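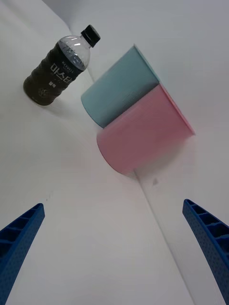 The inventory for the Clamside house ran to seven pages, and the kitchen was on page 4. I had been appointed by the estate office in Priscombe to list the contents, assign a value, and sign each sheet.

Item 1 was a coffee bottle with a black screw cap and a dark label. The label read MAXWELL, with Korean lettering beneath. I entered it as "bottle, plastic, nil value." Item 2 was a teal cup, plain sides, matte. Item 3 was a pink cup. I entered these as a pair, then struck out "pair," as the form requires matching color for that term, and wrote "cups, 2."

The form allows a remark of up to 300 characters. My predecessor on the file, whose initials I could not read, had already used the space next to the cups. The remark said: "In daily use at time of first visit." The first visit was in October. The owner of the house had died in the spring before it.

I checked the date against the cover sheet and against the key register kept by Liapis, the locksmith. One key had been issued, to the estate office. The meter readings from Grirnon showed water drawn every morning through the winter – a small quantity, enough for a kettle and a rinse.

There is no box on the form for this. I considered the column headed "Condition," and wrote "good." Then I moved the cups back to the side of the sink where the remark said they had been found, signed the sheet, and turned to page 5, which was the hallway.

Upstairs, a tap was running.

We use cookies to improve your reading experience. By continuing to browse, you accept our cookie policy. Accept | Manage settings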